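Open day at Gellska

Aug 30, 2021

I took the train out to Grultwood last week for the open day at Gellska, the robotics lab in the old paper works. Tickets were free but you had to book, and the woman at the desk told me 119 people had signed up. We went around in groups of 40, which was too many for the hallways.

The first stop was the machine shop. There was a long talk about bearings that I could not hear from the back. After that came a storeroom with spare parts and a rack of older controllers, then coffee.

The part I had come for was the simulation room. The lab has a project called Quiambao, where an arm practices picking things up in a simulated kitchen before anyone tries the same job on real hardware. The operator had it up on a big screen and ran one task after another. She said they had set up 471 kitchens so far, with different tables, walls and clutter. Some runs took a few seconds. One sat there doing nothing and she had to restart it.

I asked how they choose the objects. She said they want a mix of round things, long things and flat things, and that flat things are the worst. A book lying closed on a table gives two fingers very little to hold. 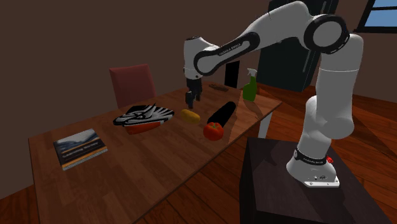

A man standing next to me said he didn't see the point of all this practice on a screen, as real fruit is soft and rolls away when you touch it. The operator agreed that it was a problem. They change the weight and the friction from run to run, she said, and it helps some. She did not have a number for how much.

We finished with a short film about Drostodia, their next project, which is about loading dishwashers. I bought a mug for my sister and caught the 4:40 back.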